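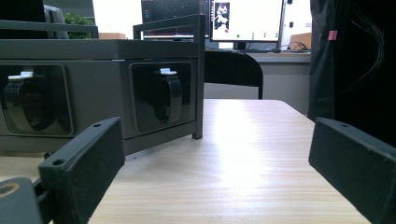

Bench 4, drawer cabinet on the table, desk and monitors behind.

WORKROOM SAFETY CHECKLIST WITH COMMENTS
Room: upstairs workroom, Tukado building
Date of walk: May 9, 2019
Checked by: Mawar Saragih
Present: Sutrisno Lau (stores), Yesenia Espinoza (uses the desk by the wall)
Copy to: Abimbola Onuoha

Marks used: OK = good as found. FIX = must be repaired or changed. WATCH = acceptable now, look again at the next walk. N/A = does not apply to this room.

The last walk was done by Endang Hidayat and I keep her order of points, so the two lists can be put side by side. Where I write a longer comment it is for the person who must do the work. Please read the comment and not only the mark.

PART A. TABLES AND WORK SURFACES

A1. Table stands firm when pushed from the short side
OK
Comment: I pushed with both hands. No movement.

A2. Surface clean, no splinters, no lifted edge
OK
Comment: The wood-grain top is in good condition. Please continue to use a soft cloth. Somebody used the rough side of a sponge on the table in the other room and it became dull in that place.

A3. Light on the surface does not disturb the eyes
WATCH
Comment: There is a strong glare in the middle of the table. Standing, it is no problem. Sitting, it comes directly in the face if you lean forward to read a label. Sutrisno says he moves his papers to the side and continues. I accept this for short work. For anything longer than sorting parts, please turn the table or ask Abimbola for a different cover on the lamp.

A4. Nothing stored on the edge where a sleeve can catch it
OK

PART B. SMALL DRAWER CABINET (GRAY METAL)

B1. Cabinet stands level and does not rock
OK
Comment: I opened one drawer and pressed down lightly on the front. It stayed in place.

B2. Cabinet placed so that drawers open fully without hitting a person or a chair
WATCH
Comment: It stands at an angle on the left part of the table. The drawers open toward the person who is working, and this is correct. But if a second person sits at the corner, an open drawer is at the height of the elbow. I ask that only one person sits on that side.

B3. Heavy things in the lowest place, light things on top
OK
Comment: Sutrisno showed me the content. Screws and metal parts are in the drawers. Nothing heavy goes on the flat top, and please keep it so. The top invites people to put a drill there.

B4. Handles fixed, no sharp edge
OK
Comment: Black pull handles, I tried each one by hand. No loose one. The drawer fronts have rounded corners, so I have no remark about sharp edges there.

B5. Every drawer has a readable label
FIX
Comment: The white label clips above the handles are good and they hold well. The problem is the paper inside. Some text was written with a pen that becomes pale, and on the second drawer I had to ask what it says. Please print new labels, black on white, large letters. If a drawer is empty, the label must say "empty", not stay with the old name.
To do: Sutrisno Lau, before the July walk.

B6. Rails above the cabinet straight, all joints tight
WATCH
Comment: The metal rails are thin. They are made for guiding light things and not for carrying. I found one joint that I could turn a little with my fingers and I tightened it. Please do not lift the cabinet by the rails. Two persons, hands under the body. Endang wrote the same in her list, so I repeat it.

B7. Foot of the rail post does not scratch or press into the table
OK
Comment: The short leg stands directly on the table top. No mark found. A small felt piece under it would be better, and Uson sells them in packs if stores has none left.

PART C. BOXES AND PACKING MATERIAL

C1. No cardboard near heat
OK
Comment: One light brown box is kept behind the cabinet. It is far from the heater.

C2. Boxes have a name and a reason to be in the room
FIX
Comment: The box behind the cabinet has no owner. I asked both persons present. Sutrisno thinks it is from the Teletti delivery, Yesenia thinks it is older. Please open it, put the content in its place, and fold the box for recycling. A box that stays for one week usually stays for a year.
To do: Sutrisno Lau.

C3. Boxes do not hide a socket, a switch or a sign
OK

PART D. CHAIRS AND WALKING SPACE

D1. Chairs in good condition (back, base, height lever)
OK
Comment: The black mesh chair between the table and the desk is good. The back holds, the lever works. The other office chair, the dark one on the left side, has a small noise when you turn. I do not count a noise as a fault. A little oil will help.

D2. Free way between the table and the desk
WATCH
Comment: When the mesh chair is pushed in, the way is good. When a person sits in it and another person works at the table, they are back to back. I measured 640 mm in this situation. I can pass, but with a tray in the hands I must turn my body. Please push the chair in each time you stand up. It is the easiest point on this whole list and it is also the one that is forgotten.

D3. Floor free of cables, bags, packing tape
OK
Comment: One bag was under the desk when I came. Yesenia moved it to the hook.

D4. Plants do not block the way, no water near sockets
OK
Comment: The green plant may stay. Water it with the small can, and not over the desk.

PART E. DESK AND MONITORS

E1. Desk stable, cables held together
WATCH
Comment: Black cables lie tangled on top of the desk. Please tie them.

E2. Monitors stable and at a correct height
WATCH
Comment: Two monitors, both stand firm. Yesenia says her neck is tired in the afternoon. The top of the screen should be near the height of the eyes. I showed her how to change it and we will ask again at the next walk.

E3. Screen light comfortable
OK
Comment: One screen was mostly white and the other dark. To look from one to the other is tiring for some people. Yesenia has no complaint, so I mark OK. The brightness can be changed with the buttons.

E4. Sockets not overloaded
FIX
Comment: I found 3 plugs in a strip made by Xiao, and this is fine, but the strip itself is plugged into a second strip. This is not allowed in any room of our building. Please connect it directly to the wall.
To do: Abimbola Onuoha, this week.

PART F. EMERGENCY POINTS

F1. Exit sign visible from the desk
OK

F2. Fire extinguisher in place, seal complete
OK
Comment: In the corridor, next to the door.

F3. First aid box complete
FIX
Comment: Plasters are almost finished. The eye wash is good. I put the request in the stores book.

F4. Gas or chemical storage
N/A

OPEN POINTS FROM THE LAST LIST

Door closer too strong: repaired, closed.
Lamp flickers over the table: repaired, closed.
Drawer labels: still open, see B5. It is now the second time.

The points marked FIX should be signed by the person who did the work, on the paper copy that hangs inside the door. If something cannot be done in time, write the reason next to it and tell me. I will do the next walk in July together with Endang.

Signed: Mawar Saragih
Seen by: Abimbola Onuoha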